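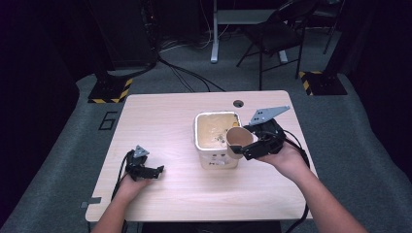
**Eldana Yimer**

Our daughter is moving up to Vandiscombe school next year and I've just discovered that the governors' meetings are open to parents, which I think is brilliant! I went to school in a different county and I don't remember ever hearing that there was a governing body at all. I've read the last set of minutes at a light wood-grain table, all 31 pages of them, and now I've got a proper question I'd love to put to them. It's about the Kerthorpe bus. The school wants to move the start of the day forward, and the bus from our end of the valley wouldn't get there in time unless the timetable moved too. How do I get this in front of the governors? Do I just turn up and put my hand up, or does it have to be sent in first? And if it does, who to? The website has a page of governors' names but no addresses, only the office number.

**Yeshi Tufa**

Oh, do go, they're much more interesting than people expect! I've been to quite a few at Grurkside, where my two boys are, and I'm fairly sure Vandiscombe runs things in a similar way, but check with the office in case I'm wrong.

Send it in first. At ours you write to the clerk to the governors, care of the school office, and it has to arrive a week before the meeting. Put "Question for governors" in the subject line or it goes into the general inbox with the lost PE kits. There's a limit of 300 words, and you can ask a follow-up on the night if the chair has time.

A few things I've picked up:

- Ask one thing. I once sent in a question with four parts and got an answer to the first part only.
- Say which page of the minutes you mean, if it came from there.
- Public questions are usually item 2 on the agenda, so don't be late! I missed mine once by stopping for petrol.
- Anything about a named pupil or teacher gets moved to the private part, and you won't be in the room for it.

For the bus, I'd write to your county councillor as well. The school can set its own hours but it can't change a bus timetable, and if the governors say "that's one for the council" you'll already have a letter in. Our lot had a petition about a crossing in July with 3,000 names on it and it still had to go to the council in the end (we did get the crossing, I'm still thrilled about it).

Please come back and tell us what they say!

**mekonnen_dad**

Just ring the office. They're lovely there and they'll give you the clerk's email, I had it within the hour. Next meeting is 27 September 2021 in the library, use the side door by the bike sheds. Don't know about the word limit, mine was only a couple of lines. My neighbour's on the same bus and she'd sign a joint letter, so shout if you do one.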